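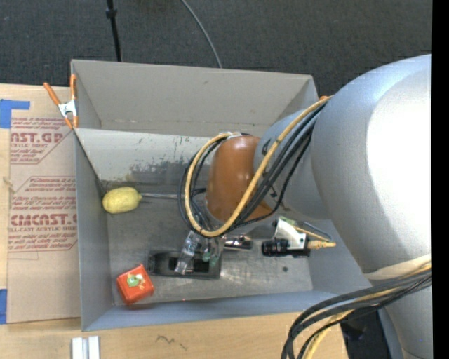
Gray two-part bin on the wooden table, things in the front compartment.

List: stillton-sharing
Subject: Re: Bins for the returns table
From: Réka Tóth
To: stillton-sharing

Hi Piroska, hi all,

Answers to your questions are under each part of your message.

Piroska Hegedűs wrote:
> I am still not clear on how the divided bin is supposed to work. When I
> was in last, I put returns in the front because it was bigger, and then
> someone moved everything to the back while I was at the sink. Which
> side is which?

Front is returns, back is checked. You had it right. The front compartment is the larger of the two, and returns come in faster than anyone checks them, so it needs the room. Once a thing has been looked over and wiped it goes in the back. From the back it goes to the shelf, ideally the same evening.

I think the mix-up comes from the old sheet taped inside the cupboard door, which was written for the Nornano crates and has it the other way around. I have taken that sheet down. If anyone has a copy at home, please throw it out.

> Also, what counts as small enough for the bin? Last month there was a
> whole hand mixer in it with the cord hanging over the side and you
> couldn't get at anything underneath.

If it has a cord, it doesn't go in the bin. Corded things go on the lower shelf of the Waketti rack with the cord wrapped and the tag facing out. The bin is for loose kitchen and household items that you can pick up in one hand. Parts that belong to a bigger item (beaters, blades, the odd lid) should stay with the bigger item, even if that means tying a bag to it. We have lost 3 sets of beaters this year by letting them travel separately.

Please don't stack above the rim either. When the front compartment is full, stop and check a few things before adding more. It goes quickly with two people, one wiping and one reading off the tags.

> Would it make sense to buy more of these bins? I looked at the ones at
> Pap and they come in packs of 4. I don't know if they are the same
> size. I would hate to end up with something that doesn't fit the table.

I would hold off. I went over to Pap and measured, and theirs are a good bit deeper than ours. You would be reaching to the bottom with your whole forearm, and I already hear complaints about that from people with bad shoulders. They are fine for the stockroom, where things sit for months. For the table I want something you can see into while standing.

What I would like is one more divided bin in the same gray, so that linens can have their own. Right now dish towels and napkins come back mixed in with the utensils and pick up whatever was on them. If anyone sees one secondhand, write to me before you buy it and I will send you the measurements. We can pay up to 18 from the cash box without asking anyone.

> One more thing. Do we still write the item number on masking tape? I
> found several with two tapes on them and two different numbers.

Masking tape is only for things that are waiting for a proper tag. The numbers on tape are temporary and start over at 1 each time we run out, which explains the doubles. The proper tags start at 100. If you find an item with both, keep the tag and pull off the tape. If it has two pieces of tape and no tag, leave it in the front compartment and I will look it up in the notebook. Don't guess from the description, we own far too many spatulas for that.

A few other notes while I am writing:

The table is bare wood and it marks easily. Dry the item before you set it down, or put a towel under it — there is a stack in the left drawer. Please don't use the spray cleaner on the tabletop. A damp cloth is enough.

The bin itself can be washed in the big sink. Empty both compartments first and keep the two lots apart while you do it, or the checking has to be done over. The seam along the bottom of the rear compartment collects crumbs and a dry brush gets them out better than water does.

I will be in from 4 until closing if anyone wants to go through the linens with me. Piroska, could you bring back the spare tag punch if you still have it?

Réka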